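Laundering Knit Polo Shirts in a Top-Loading Machine

Applies to: residence laundry rooms, Flukham and Vass buildings

Residents who are issued knit polo shirts are responsible for washing them. The procedure below is intended for top-loading machines and should be followed for all colored shirts with contrasting trim.

Before washing

Check the care label sewn into the shirt. Where the label differs from this page, follow the label. Empty all pockets of other garments in the load and close any zippers. Undo the placket buttons, turn the shirt inside out and fold the collar down flat.

Sort by color. Green, navy and black shirts may be washed together. A shirt with white stripes at the collar should be washed alone or with similar colors the first 2 times, in cold water. Treat marks on the collar with a small amount of liquid detergent and leave it for 4 minutes.

Loading the machine

Open the lid fully and look inside the drum for items left from an earlier load. Place shirts in one at a time, spread evenly around the drum. A load should contain no more than 6 shirts. Do not press them down.

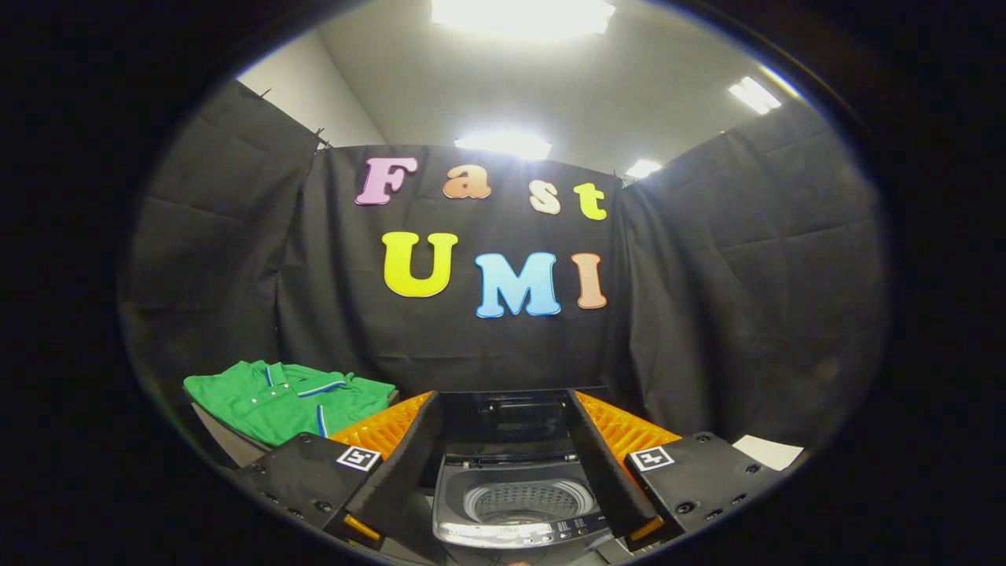 Chelsea Rowbotham writes that her collars curled after every wash until she stopped buttoning them to the top, and asks whether the same applies to long-sleeved shirts. It does. Cuffs should also be left undone.

Measure the detergent with the cap supplied. Residents using Ziltosum powder should dissolve it in warm water first, as undissolved powder may leave pale streaks on dark knits. Fabric softener is not recommended. Select the gentle cycle, close the lid and start the machine.

After washing

Remove shirts promptly. Shake each one out, turn it right side out and smooth the collar and placket by hand. Dry flat or on a wide hanger, away from direct sun. Tumble drying is permitted on the low setting only.

Questions about this procedure may be sent to Viktória Simon at the Vass office before 4 p.m.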